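**Shirt folding** is the practice of bringing a shirt into a small and flat shape, so that it can be stored, carried or sold. It belongs to the ordinary work of the household, and it is also a paid task in laundries, hotels and clothing shops.

## Method

In the most common method the shirt is buttoned and laid with the front facing down. One side is folded toward the middle of the back, and the sleeve is turned so that it lies along the body. The other side is treated the same way. The tail is then brought up in one or two folds, and the shirt is turned over with the collar on top.

Shop folding usually adds a card under the collar, and the result has straight edges. At home many people leave out the card and fold the shirt in three parts – this takes less time and is good enough for a drawer.

## Surface

A table, a bed or an ironing board can be used. A firm and flat surface makes it easier to press the air out with the hand. In her handbook for laundry workers, Lensa Sisay recommends a board 60 centimeters wide for adult shirts. Some workplaces put lines of tape on the table, and the folder uses them as a guide for the width of the folded piece.

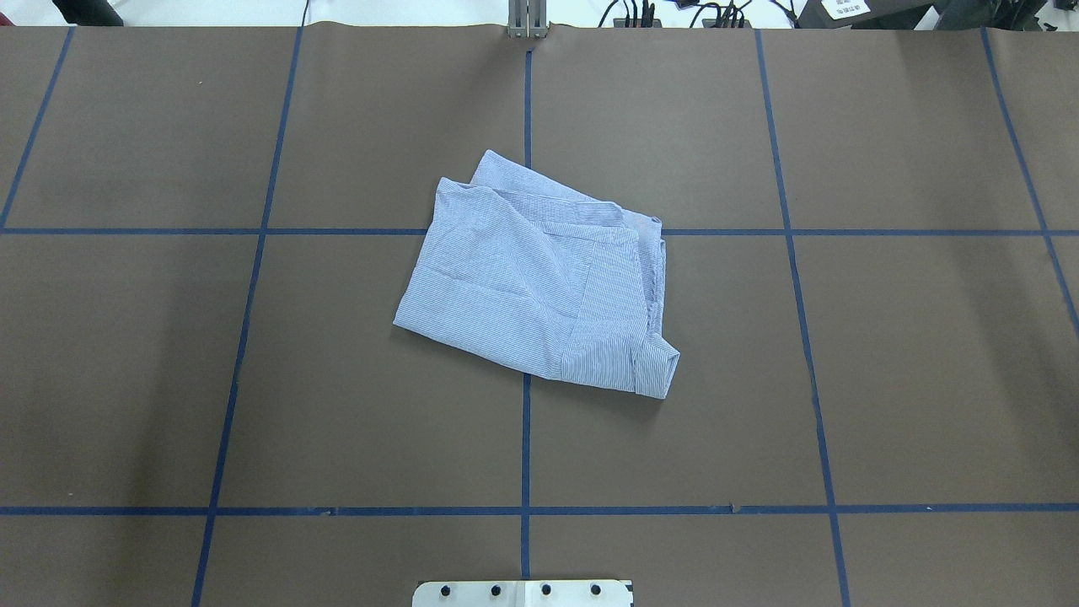

## Fabric and creases

Cotton shirts keep a crease more strongly than shirts of mixed fiber. A shirt left in a heap takes many small creases in different directions, and these are harder to remove than the few straight lines of a proper fold. Stripes are helpful to a beginner, as they show when a side has been folded at an angle. Cuffs and plackets are stiffer than the rest – they should be smoothed flat before the first fold.

## See also

- Ironing
- Clothes hanger
- Garment packing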